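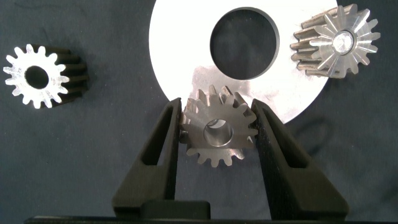
Chapter 8
The Grip That Was Fine

On a May morning at the Danport gear works, cell 2 reported a perfect shift. It had logged 1312 picks and no faults. The bin at the far end held 581 gears. The rest were under the conveyor, where Chiamaka Ibrahim found them by stepping on one.

The controller had been told that a gripper whose fingers stopped short of fully closed must be holding a part. Then a burr got into the slide, and the fingers stopped short every time, part or no part. The software was delighted.

Selim Sezer, who wrote the check, called it "mostly right." Maintenance had another phrase.

This chapter deals with sensors that tell the truth about the wrong thing. We begin with finger position, go on to grip force, and then look at what a dropped gear can do to a foot.

8.1 What "Closed" Means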